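2018-10-14

**Visit report: Prolholm open day, household packing section**

Report by Mirsad Georgiou for the Rondard storage group. The section was set up as a furnished living room, with a sofa, a table and open cartons. Entry was free; the printed guide cost 2 euros. Kuleck supplied the carton data sheet: maximum load 5 kg, single wall, 900 g empty weight. The August edition of the sheet gave no stacking limit, and I have asked for one.
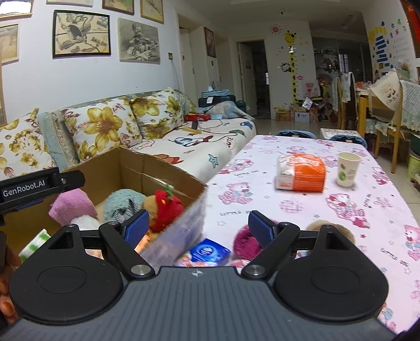 Soft goods are limited by volume long before weight. A carton of this type fills up well under its rated load, and the flaps are usually the first part to suffer. Plush toys and textiles shared one carton, a folded pink towel next to a strawberry-shaped plush, with clear tape over part of the front panel. I would put flat textiles at the bottom and toys on top, with no dividers.

Socks are a separate question. Obradović recommends rolling by pair and storing the rolls in one layer. Thick fuzzy pairs hold a roll well but take up a lot of space.
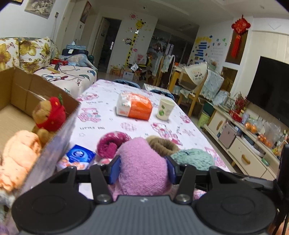
Thin cotton pairs can be folded flat and stood on edge. The Obradović leaflet advises 72 hours of airing before long storage, with no humidity figure given. Stacking limit and humidity remain open with the suppliers.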